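Magazine > Features > Work & Life

The Long Lunch Is Back

I gave up lunch for most of my thirties. A sandwich over the keyboard, crumbs in the space bar, done! Then in September I took a job in Dranham, where the whole office walks out at noon and stays out -- 70 minutes, soup and all.

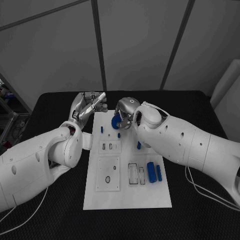 Ľudovít Halás thinks I'm romanticizing it. He'd happily eat in ten minutes and go home early, and he told me so over dumplings that took him 50.

I get it, I do. But I've learned more at that wobbly corner table (whose mother is sick, who's quitting, which bakery went downhill) than in 2 years of meetings at my old place.
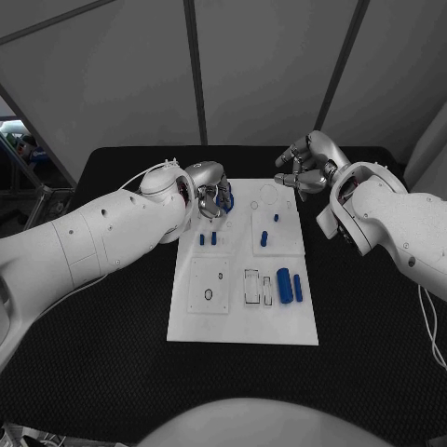

A blue part in hand above the white board.

The soup's usually lentil, by the way. Get there before the bread runs out.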